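The ad nobody skipped past, because there was no skip button

Rattana Kongkaew has bought advertising for a living long enough to remember when a media plan was a ring binder. These days she runs the audio and podcast desk at Randstead, a mid-sized agency that handles regional brands, and she has opinions about the discount code.

"I would like it to retire," she says. "It has done its service. Give it a watch and a cake."

The code, if you have somehow never heard a podcast, is the word the host asks you to type at checkout so the advertiser knows who sent you. For years it was the only proof that anyone had listened at all. Kongkaew's complaint is that it measures the people who can be bothered to type it, and then everyone in the meeting agrees to treat those people as the audience.

Her favorite cautionary tale is a campaign for Akberg, which sells mattresses and would like to sell more of them. The client ran host-read spots across a bundle of shows and got back a thin trickle of codes. The budget was about to be moved to search ads. Then someone thought to put a plain question on the order confirmation page: where did you hear about us?

"Podcasts came back at nearly 40 percent," Kongkaew says. "The codes had us down as a rounding error. Same customers, same month. I had two spreadsheets that weren't on speaking terms."

She is quick to add that the survey has its own problems. People misremember. People click the first box. A certain number will tell you they saw the brand on television when the brand has never been on television. "I love those people," she says. "I'd like to bill for them."

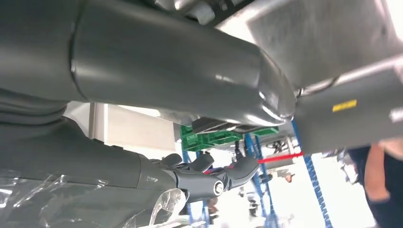 Sixty seconds is a long time

Host-read spots are sold, for the most part, in units of 60 seconds, and Kongkaew thinks most advertisers have no idea how long that is until they hear the first take. Her clients tend to arrive with a script containing nine selling points and a legal line. The host reads it the way a hostage would.

What she sends now is a single page. It has the name of the product, how to say the name of the product, two things that must be mentioned and a short list of things that mustn't. The rest is up to the host.

"It frightens people in brand," she says. "They've spent a year deciding whether they're 'bright' or 'vivid,' and I'm handing the thing to a man who reviews soup."

The soup man, she says, outsold everybody. He went off on a long story about his mother-in-law's guest room and got to the mattress with barely enough time left to say what it was called. The brand team asked for a retake. Kongkaew stalled them until the orders came in, after which the retake wasn't mentioned again, though she did get a note asking if the mother-in-law could be "more on message."

She won't claim this works every time. A host who doesn't care for a product can make it sound like a parking fine, and the listener picks that up by the second sentence. She has pulled spots for it. She has also pulled one where the host liked the product so much that he advised people to wait for the sale.

The trouble with inserting things

The other half of her job is the less lovable half, where software drops a recorded ad into an episode at the moment of download. It is cheaper and faster, and it lets an advertiser buy by city or by time of day. It also lets an advertiser buy a break in the middle of a word.

Boonyarit, a chain of Thai restaurants Kongkaew has worked with for several years, learned this in May. Its lunch offer was cut into a true crime show directly after the phrase "and what they found in the freezer." The placement was technically perfect. Right city, right hour, right age group.

"The report had it in green," she says. "Everything in the report is green. I've started to distrust the color."

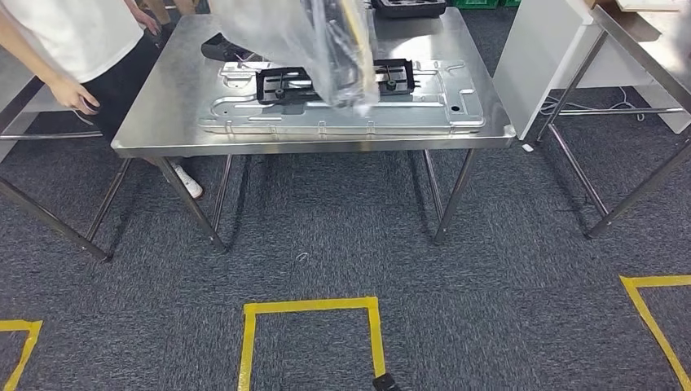 Pendham, the sales house that placed the spot, sees it differently, and replied at some length when asked. Its view is that insertion points are marked by the shows themselves, that a buyer can exclude whole categories if it wants to, and that Boonyarit had ticked true crime because the audience eats out a lot. Any system that waits for a tasteful moment, the reply went on, will wait forever and sell nothing.

Kongkaew reads this twice and concedes the part about the tick box. "That was us. That was me, in fact. I'd do it again, they do eat out a lot."

Where she won't give ground is repetition. Insertion tools have a cap on how often one listener should hear one ad, and in her experience the cap is treated as a sort of wish. A person working through old episodes on a long drive can get the same jingle in every break. She tested it herself on the way to see her sister and arrived, she says, unwilling to eat noodles.

Her fix is dull and she knows it. She buys fewer shows for longer, asks for new recordings every few weeks, and keeps the confirmation page question running for every client that will put up with it. She reads the codes too, out of habit, the way some people still check the horoscope.

As for next year, she would like to see the industry settle on what a listen is. A download counts at some companies. Others want a minute of play. She has been in a meeting where both definitions were used in the same chart, in matching shades of blue.

"I asked which one we were being charged for," she says. "They said they'd circle back. I'm still available."
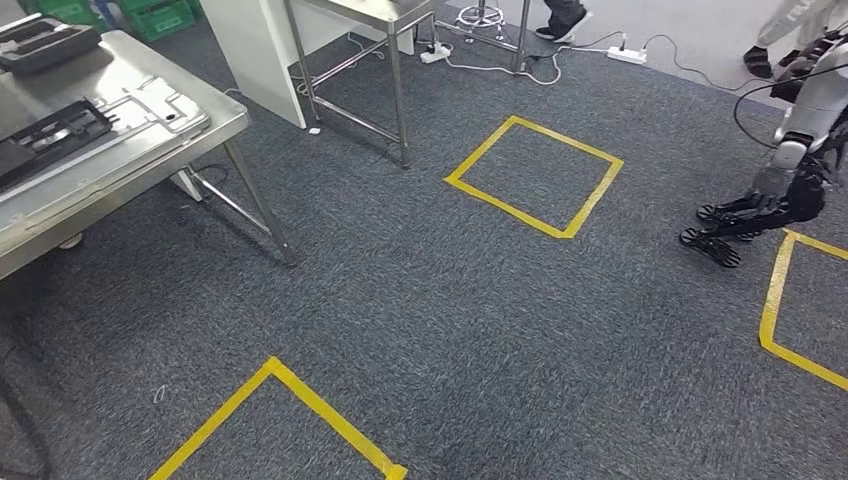
Yellow tape squares on the carpet, with a steel table to the left.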